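NOTA DE PRENSA - para difusión inmediata

Rillness abre en febrero su taller de clasificado y doblado textil en Tristmont

Gorras, fundas, bolsas y otras piezas blandas pequeñas, el centro del nuevo servicio. Puertas abiertas para prensa a las 10:30.

Tristmont, febrero. Rillness, empresa dedicada al ordenado y reacondicionado de textil usado, pone en marcha su segundo espacio de trabajo. Local en planta baja, entrada por el patio de carga. Mesas de madera, estanterías hasta el techo, zona de recepción separada. El proyecto se desarrolla junto a Odera, que aporta la recogida, y Drillham, encargada del almacén y de las entregas.

El taller se ocupa de lo que casi siempre acaba en el fondo del cajón: piezas pequeñas, sin forma fija, difíciles de apilar. Gorras, neceseres, fundas, bolsitas con forro, gorros de punto. Durante la fase de prueba pasaron por las mesas 1.663 piezas. De ellas, 225 se apartaron para costura - forros descosidos sobre todo, alguna cremallera - y el resto quedó listo para embalar.

"La ropa grande se dobla sola, por decirlo de alguna manera. Una camisa tiene mangas, sabes dónde empieza. Una gorra blanda no, la coges y se te hunde", explica Caroline Shirima, directora de Rillness. "Llevábamos tiempo queriendo una sala solo para esto."

Cómo se trabaja

Entrada del género en sacos. Primer vaciado y separación por tipo. Después cada pieza se abre, se mira el interior, se repasan costuras y forro, se le devuelve la forma y pasa a su caja. Las negras y las oscuras van a la mesa junto a la ventana, con más luz. Las claras, al fondo. Nada se apila boca abajo. Etiqueta siempre en el lateral corto de la caja, nunca en la tapa.

El equipo inicial lo forman 6 personas en 2 turnos, mañana y tarde, coordinadas por Neema Magesa, que viene del taller de arreglos de la propia empresa. Kheri Chege lleva la recepción y el pesaje de los sacos.

"El forro es lo primero que miro. Si está bien el forro, lo demás suele estar bien", comenta Magesa. Y añade: "Las cajas altas las hemos quitado todas. Lo de abajo salía aplastado y había que empezar otra vez."

El mobiliario se eligió pensando en el género: tableros de madera clara, esquinas redondeadas para que no se enganche la tela, altura fija. Drillham se ha ocupado tambien del montaje de las estanterías, con baldas bajas para las cajas de una sola capa. Queda pendiente la señalización del patio, prevista antes de la apertura.
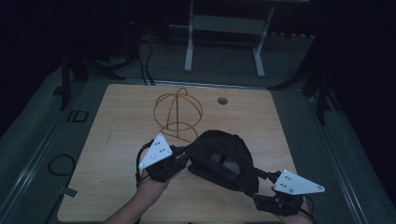

Una pieza negra de tejido blando, sujeta por ambos lados sobre el tablero de madera clara.

Entregas y calendario

Las primeras entregas salen en febrero, a tiendas de segunda mano y a centros sociales de la zona. Los pedidos se preparan por cajas cerradas, un solo tipo de pieza por caja, salvo petición expresa. Odera mantendrá sus puntos de recogida habituales; se ruega llevar las piezas secas y en bolsa cerrada, sin perchas.

"Nosotros recogemos de todo, pero lo pequeño viajaba mezclado y llegaba hecho una bola. Ahora va en saco aparte desde el primer momento", señala Joaquim Bragança, responsable de recogida de Odera.

La visita para medios empieza a las 10:30 con un recorrido por la sala y sigue con una demostración de clasificado. Café a la entrada. Aforo limitado, imprescindible confirmar asistencia con el gabinete de comunicacion de Rillness. Aparcamiento en el patio solo hasta las 13:00, luego entran los camiones.

Contacto de prensa
Tumaini Okoth
Comunicación, Rillness - Tristmont
Entrevistas con Caroline Shirima y Neema Magesa, previa petición.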